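Plarkwood Community Help

Search the help pages Go All topics Newest first

Moving a big upright freezer into a basement, and do I really have to wait a day to plug it in?

Posted by Niilo Riihimäki, Mar 15, 2024

Hi all, hoping somebody has been through this. We bought a used upright freezer from a couple over in Sallach and I picked it up this morning with my brother-in-law's truck. It would not fit standing under the cap, so it rode home lying on its side for the whole trip, a bit over an hour with the roadwork. Now it's in the garage, standing up, and my wife has half a cow's worth of beef waiting at the butcher (okay, a quarter, but it feels like half).

So I have two things I'm stuck on. First, how long do I leave it before I plug it in? The seller said a couple of hours, my dad says a full day, and the manual is long gone. Second, it has to go down the basement stairs, which are steep and have a landing with a turn at the bottom. The door at the top is narrow. I measured the freezer and then measured the door and I have less than an inch to spare, and that's with the trim still on. Do I take the door off the freezer, the door off the hinges, or both? And is a regular two-wheel dolly good enough, or do I need to rent the appliance kind?

I'd also like to hear about outlets. The only one near the spot is shared with the sump pump, and that makes me nervous.

Thanks in advance!

Dimas Sembiring

Congrats on the freezer, and on the beef! I've moved three of these now, two of mine and one for my mother, and I have opinions.

On the waiting: the oil in the compressor can run into the lines when the thing is lying down, and it needs time to drain back. The usual rule is to stand it up at least as long as it was on its side. If you don't know which side it was laid on, or it was a long ride, I'd go with your dad and give it the full day. The butcher will hold your meat until tomorrow if you call and ask nicely. Mine held an order over a whole weekend once and only grumbled a little.

For the stairs, rent the appliance dolly. The rental counter at Gavport charged me 20 dollars for the day, strap included, and it was worth every cent. The regular dolly has no strap and a short back, and on a steep flight you really feel that. Then, in this order:

- Take the baskets and shelves out first and tape the cord to the back. Glass shelves go in a blanket, in a laundry basket, in somebody else's hands.

- Pop the basement door off its hinges. It's a five minute job with a hammer and a nail, and it usually buys you more than an inch (on ours the door itself was eating most of the opening even when it was wide open).

- Leave the freezer door on if you can. Getting one lined up again so the gasket seals is a pain, and I spent a whole evening on my mother's. Tape it shut with painter's tape, or it will swing open on you at the worst possible step.

- Strap it to the dolly from the side, so the coils or the back panel aren't taking the pressure. Snug the strap, then snug it again. 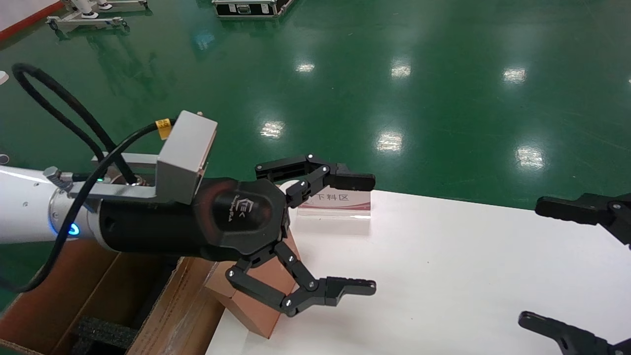 - Send it down with the stronger person above holding the handles and a second person below, off to one side, steadying it. One stair at a time, and talk the whole way! The person above calls the steps. If either of you needs to rest, rest on a full stair with the wheels set back.

- At the landing, lay down a piece of old carpet upside down and slide the freezer around the turn on that. So much easier than trying to steer the dolly in a tight spot.

Wear real shoes. I did the first one in sandals and I was lucky.

Once it's in place, level it with the front feet a hair higher than the back so the door falls closed by itself. Then let it run empty overnight with a cheap thermometer inside before you trust it with all that beef.

krishnan_basement

just slide it down on a mattress, we did that with a washer and it was fine. took out a bit of the drywall on the landing but that was coming out anyway

Old Sallach Road

I wouldn't do the mattress thing with something that tall, sorry.

Nobody got to your outlet part, so I'll take that. Don't share with the sump pump. Both of them have motors that pull hard when they kick on, and the day they both start together is going to be the day of the big storm. We lost a whole freezer last June that way. The breaker went while we were at the lake, we came home to a puddle and a smell, and the basement had water in it besides. Get an electrician to run a separate line if there's room in your panel. Please don't use an extension cord in the meantime, even a heavy one.

I'd also pick up one of those little battery alarms that beeps when the freezer gets too warm. Ours sits on top with the sensor wire tucked in past the gasket. It has gone off 17 times since we got it and every single one was my grandson not shutting the door, but I sleep better.

And measure the ceiling height over the stairs, by the way, not only the door. When you tip that dolly back, the top of the freezer swings out farther than you think, and the bulkhead halfway down our stairs has a nice dent in it from our old one.

Contact us | Copyright Plarkwood Community Help | Back to top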